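Filed under: Hospitality & Leisure | Course Notes

Running a resort golf course: notes for session four

Hello all, these are my scribbles tidied up a bit, so forgive the gaps. We spent most of the session on tee times, and I stand by that! A resort course has two lots of customers, the members who play all year and the hotel guests who turn up for a weekend and want the nice slot after breakfast. They don't want the same things.

1. Tee sheets

Our case study was Skilau, the course Deirdre Brophy managed before she came to teach with us. She had 700 members and a hotel full of visitors, and she held back the first hour for members every morning. Guests grumbled (they always do) but the members stopped leaving. Have a go at drawing up your own sheet for a busy day in May, and put in starter's gaps. I lost marks on that when I was a student and I'm still cross about it.

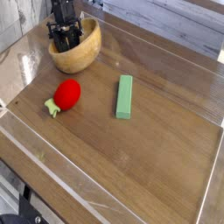
2. Greens in winter

Caoimhe Rafferty's reading on drainage is the one to do first. Temporary greens annoy everyone, so think about how you'd tell a guest who has paid full price for a November break. At the desk? In the booking email? I'd do both, and knock something off the green fee.

3. Buggies and pace of play

Watch the 20 minute clip on buggy paths before next time. Bring one idea for a slow par three.

Reading questions to Philomena Carroll, room 365.

Contact the department | © Leisure Management course team | Back to top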